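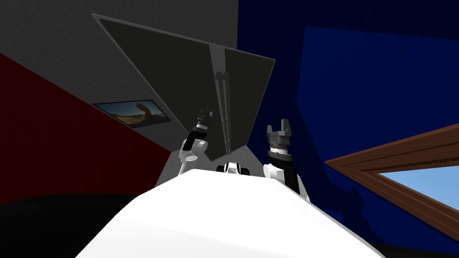 Aisyah Siregar wants to know whether examples gathered in simulation are worth paying for at all, and her comment has sat at the top of this page since January. Fair question. We sell the Kulum recording kit and we still wouldn't say yes to everyone.

Kulum Recording Kit, two-arm version
Sold by Goltano

Drives a simulated robot with 2 arms and parallel grippers, and saves each run as an example for training. The starter pack holds 200 runs in 3 rooms. Wall colors can be changed – whether that helps your model cope with a real room is something you'll have to test.

What we doubt: contact. Simulated fingers close more neatly than real ones, and a policy can learn to lean on that. Keep some real runs back for checking.

Not included: real arms, labeling, promises.

Questions to Thư Bạch, orders desk.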